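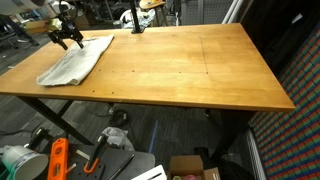
Fanni Barta
Test bench lead, Wirnumeck

Which written rules do you keep for a small arm working on a tabletop, and which do you quietly drop?

We were told in October that our bench has to follow a "good practice" document before we can log any more runs. It comes from Studano, it has 87 rules in it, and as far as I can tell most of them were written for a fenced cell with a forklift going past. We have a gripper, a towel and a wooden table. Rule 12 wants a marked walkway on both sides of the machine. Rule 40 wants a signed sheet every time the work material is changed, and our work material is a towel.

I'm not against rules. I have been pinched by a gripper and I didn't enjoy it. But I have 30 minutes at the start of a shift before people want to use the bench, and I could spend all of it ticking boxes that protect no one. I'm also suspicious of the claim on page one that following the document "raises data quality." Raises it compared to what? There is no figure anywhere and no mention of who tested it.

So what do you keep? I'd like to hear from people who run a bench. I can get the brochure version from Studano.

Bendik Dalen

Keep all of them. A rule that looks silly today is there for a reason, and if you start picking you'll end up with none. We follow the Studano list at Dititz and we have had no problems.

Fanni Barta

How long have you followed it, and how many problems did you have before? "No problems" from a bench that had none to begin with doesn't tell me much. I'm also curious what you write on the rule 40 sheet when a towel tears. New material, or the same material in worse shape? The document has one line on "consumables" and it says to see the annex. My copy has no annex.

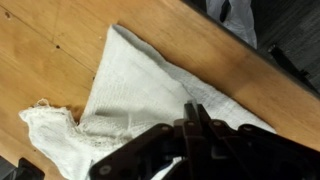 Gyula Magyar

Same material, new condition, and log it as that. I'd be careful with rule 40, but I wouldn't throw it out. The signature is useless. The note is worth having. We went back through 1639 runs last winter trying to work out why the grasp results drifted, and in 571 of them we couldn't say whether the sheet was fresh or had been grabbed before. Whoever wrote rule 40 may have had sheet metal in mind, but the point holds for anything soft.

What I kept, for what it's worth:

Stop button within reach of the person standing at the table. Press it at the start of each shift and watch the arm stop. A green light on a screen doesn't count as a check.

Hands off the tabletop while the arm has power. If you have to straighten the cloth, pause first. Everybody cheats on this one, me included, so we put it in the software: no run starts until someone confirms the pause is cleared.

Speed limit written down next to the setup it was chosen for. Change the fingers and the old number no longer applies.

Check every clamp by hand before the first run. Our checklist used to say "inspect clamps" and people inspected them by looking.

A set place for hand tools between runs, decided by the people who use them. The Studano text says "remove all non-essential items," and then you spend a week arguing over what essential means.

Cables you might step on get routed or taped.

What I dropped: the walkway marking, the visitor register, the weekly noise reading. I wrote one sentence on each saying why it doesn't apply to us and had it signed off by the person responsible for safety. Don't drop them quietly. A list with gaps and no explanation looks worse than a short list.

On "raises data quality" I'm with you. I asked Studano for the source and was sent the same page again.

One warning. None of this replaces a proper risk assessment for your own arm with your own fingers on it. A small arm can still catch a thumb against a table edge, and a rule list from somebody else's shop, mine included, doesn't know where your people stand.

Botond Barta

Gyula's list is fine but the software confirm gets clicked without reading after two days. We tried it at Tóth. Now the confirm is a physical key on the far side of the bench, so you have to step away to turn it. People complain about the walk, and they do take their hands off the table.

Fanni Barta

Thanks, Gyula. I'll take the one-sentence idea to our safety person tomorrow and see how many of the 87 are left. The key sounds annoying enough to work - I'll price one. Still looking for that annex if anyone has it.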